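Plindby Pantry Notes

A table of what people in Brirnavlow kept in their kitchens, where they kept it, and how long it lasted before it was eaten, given away or thrown out.

Version: second release, 28th September
Maintainer: Tarcísio Coutinho
Files: entries.csv, households.csv, places.csv, README.txt

What is in it

There are 3000 entries from 73 households. One entry is one item of food, from the day it came into the house to the day it left storage. A bag of onions is one entry. If half the bag went bad and half was cooked, it is still one entry, with "mixed" in the outcome column.

The entries were written by hand on paper sheets and typed in later. The spelling of food names has been evened out in item_name. What the person wrote is kept in item_raw, including shopping-list shorthand and words in other languages. We did not translate item_raw.

Columns in entries.csv

entry_id: a number, not in any useful order
household_id: links to households.csv
item_name: the common name, singular, lower case
item_raw: the words on the sheet
place_id: links to places.csv
container: see the list further down
day_in: days from the start of that household's sheet, so the first day is 0
day_out: same scale, blank if the item was still there when the sheet ended
outcome: eaten, given, thrown, mixed, unknown
note: free text, often blank

households.csv has the number of people, whether there is a cellar or cold pantry, and the type of fridge. It has no names, streets or ages. places.csv is a short table of storage places: fridge shelf, fridge drawer, freezer, counter, cupboard, cellar, windowsill, and "other".

Containers

The container column was added for this release. In the first release people put it in the note if they thought of it, and most did not. It takes one of these values: none, paper bag, plastic bag, cloth bag, jar, box with lid, open box, basket, bowl, unknown.

Use "basket" for anything woven or with open sides, whatever it is made of. Use "open box" for crates and trays with solid sides. Metal colanders were entered as bowls.

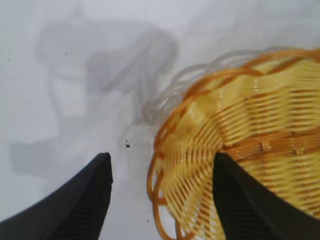

Yellow woven plastic basket, entered as "basket".

Where a sheet gave two containers, such as a paper bag inside a box, the inner one was used and the outer one was put in the note. Fridge drawers are places, so a loose carrot in a drawer has "none" as its container.

How it was collected

Sheets went out in July through the Ndlovu grocery and the library. Each household filled in a sheet for as long as it liked. The shortest run is seven days and most people stopped well before the sheet was full. Households that stopped early are kept, but the longer an item lasts the more likely it is that day_out is blank. Anyone working out storage times should treat those rows as unfinished and leave the blanks alone. Filling them with the last day of the sheet will make potatoes and squash look much worse than they are.

Typing was done by Clive Rudd and Leonidas Lazaridis. Each typed his own pile and then checked part of the other's. Where they read a word differently, the sheet was looked at again, and if it still could not be read the item_name is "unclear".

Known problems

Outcome is self-reported. There is probably more thrown out than the table shows.

Eggs are a mess. Some people wrote a line per box and some wrote a line each time they used a few. We kept them as they were written. Filter on item_name if you need to leave them out.

Bread was often frozen partway through. Only the first place is recorded. The move is in the note when we have it. 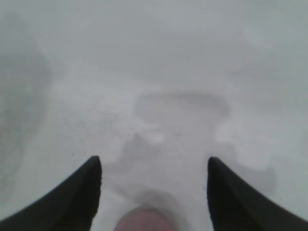

Zainab Akande asked whether moves could have their own column, because half of what she freezes starts out on the counter and the table makes it look as if bread lasts for weeks at room temperature. They could, and the next sheet has a line for it. The old sheets cannot be fixed, so for now please search the note for "froze" or "freezer" before using any bread row.

The cellar households are not a fair sample. There are 19 of them, nearly all in older houses at the north end of town, and they also tend to buy in larger amounts.

Dates on packages were not collected. The table says nothing about whether food was safe to eat, and it should not be used for advice on that.

Changes since the first release

Added the container column.
Split "fridge" into shelf and drawer.
Merged "scallion" and "green onion" under scallion.
Removed duplicate rows from a sheet that had been typed twice.
Changed "bin" to "thrown" in outcome.

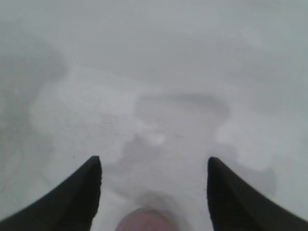 Nga Văn wrote that merging the scallion rows was fine by her but that shallots had been swept in with them, and gave the row numbers. Those are now back under shallot. If you downloaded the file before this note was added, fetch entries.csv again. The other files have not changed.

Use and credit

Free to use, copy and change, for any purpose. Please name Plindby Pantry Notes and say which release you used. Corrections are welcome and should give the entry_id and what you think it should say. Paper sheets are kept in a box at the Brirnavlow library and can be looked at by asking at the desk, with the names removed.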